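In Defense of the Small Basket

I own more hair ties than any person with one head needs. I also, at any given moment, could not hand you a hair tie. If you have long hair you already know what I mean and if you don't, you have probably found one of mine in your couch.

So I have opinions on this, and the main one is that the drawer organizer is a scam. I mean the big clear kind with all the compartments, the kind where you buy the base set and then the add-ons. I had one from Bramus for two years. It was beautiful for a weekend. Then the compartment for bobby pins filled up with bobby pins and a button and a dead watch battery, and the compartment for "misc" became the entire drawer, and I went back to keeping my hair ties on the gearshift of my car like everybody else.

The trouble with compartments is that they ask you a question every time you put something down. Is this coil one a hair tie or a bracelet? Does the one that's lost its stretch go with the good ones? Do the thick ones and the thin ones live together? At 11 at night, with my teeth brushed and one eye closed, I am not answering questions. I'm dropping the thing on the nearest flat surface, and in the morning the cat has it.

What finally worked for me was a basket. One basket, open top, no lid, no sections, small enough to pick up with one hand. Mine came from Benon, the housewares place next to the dry cleaner that always smells like candles, and it was on the clearance shelf because the weave was a little crooked on one side (I like it better crooked). It used to hold dinner rolls at somebody's wedding for all I know. It lives by the bed, and whatever is in my hair at the end of the day goes in it.

And I really do mean just that. No lip balm! No receipts! The minute a basket has lip balm in it, it's a junk drawer with nicer sides. My sister-in-law keeps a gorgeous one on her dresser and there are 80 things in it if there's one, including a tape measure, and she can't find a hair tie either.

I'd go further and say you should keep less in it than seems reasonable. Mine was stuffed at first and I was pawing through it every morning like a raccoon. So I pulled out all the stretched ones and the ones with the little metal crimp that eats your hair, and threw them away, which hurt, and then I felt fantastic. A few you like beats a pile you have to dig through. I like a coil for sleeping and for wet hair, and a plain black elastic for the gym or for when I need to look like I have a job.
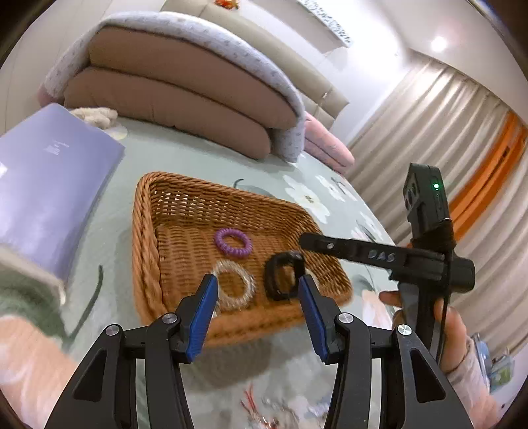
Wuden, commenting on the first version of this over on the neighborhood page, wrote that a basket is all well and good until the coils tangle with each other, and that a hook on the back of the door does the same job for free and doesn't collect dust in the weave. Fine! The dust part is true. I turn mine upside down over the trash and smack the bottom every so often, and fuzz comes out that I would rather not think about.

But I tried hooks, and a hook wants you to aim. You have to be standing up, too, and the whole beauty of the basket is that I can use it lying down with a book on my chest. I also don't love looking at a door full of hair ties - it starts to feel like a locker room in there.

My last complaint is about price, because somebody is going to read this and go buy the fancy kind. Please don't. Khaemba, the boutique near my office, has a little woven tray in the window that costs more than my winter boots, and it's got sides so low that anything you tossed at it would skid right out. You want walls. Thrift stores are full of baskets with walls, usually stacked up near the picture frames, and you can wash one in the sink and leave it on the porch to dry for the afternoon.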